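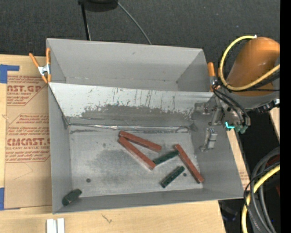
May 24, 2025: the floor, again

Graziella Longo came back with her quote for the hallway. 800 for the boards, 300 for sanding, and she swears the Lo Presti oil will last ten years. Will it? The last stuff was meant to do that too and it went dull by April. I asked what "reclaimed" means and got a long answer with no place name in it.

Henryk says reddish wood always looks richer in a small piece than across a whole floor. He may be right, though he also told me to buy the Hasico heater.

Drove to Skarkinthorpe for hinges. Closed. Rang Graziella, told her I'd decide after the weekend.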